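February, late

Club ran till 9 again. Chem room this time, Ms Grabowska gave us the bench by the sink. Task for Drestdale is putting glassware away — beaker in one bin, tripod in another, tubes in the rack. Sounds easy. It isnt.

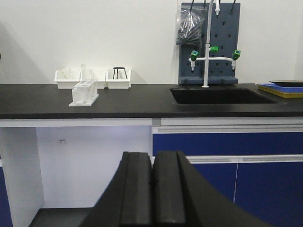 Murali did the first 11 runs, then me. My hands shake on the controller so the arm shakes too. Need 40 good ones before we can train anything. We have 14. Ruba keeps the log, very strict, a bumped bin doesnt count.

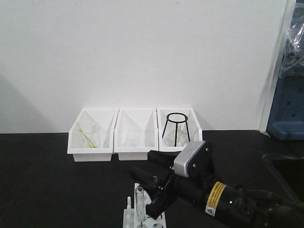
Arm over the tube rack, three bins behind.

Horacio wants to change the grip speed AGAIN. Said no. Not with 3 weeks left. He sulked, then fixed my config file, so fine. Flask is the worst bit, clear glass, hard to judge the distance from the wrist view.

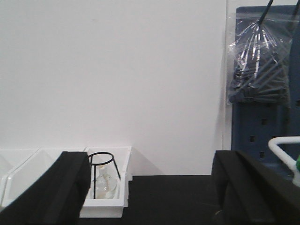
Photo: Amparo Arrieta, robotics club

Tomorrow — bring tape, charger, ask Hanna G. about the key. Also chem homwork, not started. Bed.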